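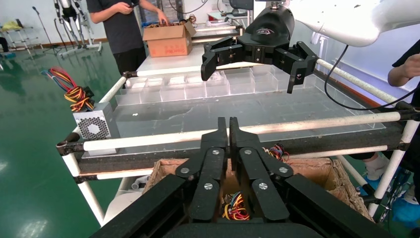 How to check a success rate before you quote it

Most manipulation results arrive as a single percentage, and I trust very few of them. The Plollalel method claims better two-arm sorting of cables and small parts after training on wrist views alone. Maybe so. Try the following before you repeat the claim.

1. Write down what counts as a success before the first run. "Wire ends up in the tray" is too vague. Which compartment? Does a wire hanging over the side count?

2. Fix the starting layouts. We used 28, drawn on paper and put back by hand. Bastian Kleinschmidt did the resetting and was not told which policy would run next. If the person resetting knows, they will help without meaning to.

3. Run the old policy and the new one in mixed order on the same day. Light and gripper wear both drift.

4. Keep every run. We logged 117 and threw out 2, both for a dropped network link, and both are listed with the reason. If a paper throws out runs and doesn't say why, I stop reading.

5. Have someone else score the video. Timo Janssen disagreed with my scores on 6 runs, all of them ones I had called successes. Make of that what you will.

6. Move the cart a little and do it all again. The gain we had seen got a good deal smaller at this step. I still can't say whether the method learned to sort or learned where our cart stands.

Scoring sheet last changed 30th July.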